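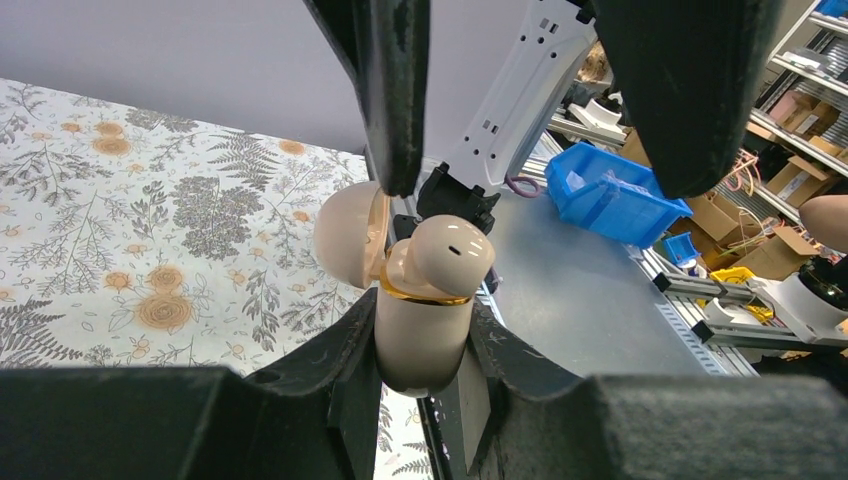
5. Setting up the Wedon range unit for golf

Read this section before you switch the unit on for the first time. It covers levelling, pairing and the first set of practice shots, and it applies to the mat version and the grass version. If you listen to music or coaching notes while you practise, get that ready first: with earbuds that live in a case with a flip-open lid, like the beige one, take them out and connect them to your phone before you start step 4. The unit looks for the phone as soon as it is switched on, and pairing everything at once can make the first search slow.

5.1 Placing the unit

1. Put the unit on firm ground behind the ball, with the Wedon badge facing the target.
2. Measure 243 cm from the front of the unit to the ball. The cord supplied is cut to this length.
3. Turn the two front feet until the bubble sits between the lines.

Note: On a sloping tee, level the unit to the bubble and ignore the slope of the ground.

Caution: Do not stand the unit on a trolley seat or a golf bag. It weighs 1120 g and will damage the lens cover if it falls.

5.2 Pairing with your phone

4. Hold the power button until the light turns blue.
5. Open the Mellgate app, choose Add unit and type in the code from the battery door.
6. Wait for the light to turn green. If it is still blue after 45 seconds, switch off and repeat from step 4.

5.3 First shots

7. Choose Calibrate in the app and pick a seven iron. Other clubs can be used but the carry figures will take longer to settle.
8. Hit five shots at your normal speed. Mishits can be deleted by swiping left.
9. Press Save. The app returns to the practice screen.

Left-handed players should change the setting under Player before step 7. If two players share a unit, each needs a separate profile and must calibrate separately.

Note: Range balls fly shorter than course balls. Select Range under Ball type, or your distances will read low.

5.4 After use

Switch the unit off and wipe the lens with the dry cloth. Let it stand for 30 minutes before charging if it has been in direct sun. Charge it indoors with the Lasteck lead only.

Caution: Do not leave the unit in a closed car in summer.

For a lost code or a replacement foot, write to Siham Haddad at the Mellgate service desk and include the serial number. Battery care is covered in section 6.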